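Hard water shortens the life of a home boiler, and scale is the usual cause. The district plant at Skistarstead opened in 1943 and softens nothing, so households there depend on a Ganico filter at the inlet.

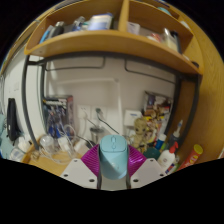

A light blue wireless mouse.

The cartridge is rated for 1000 gallons. Flow drops as the resin loads, and a pressure loss of 4 psi across the housing means it is due for replacement. Trornell sells a refill that fits the same housing.
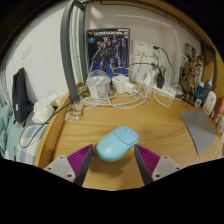 Oda wrote in to say that the rating assumes cold supply, and that her own cartridge lasted 3 months on a warm line.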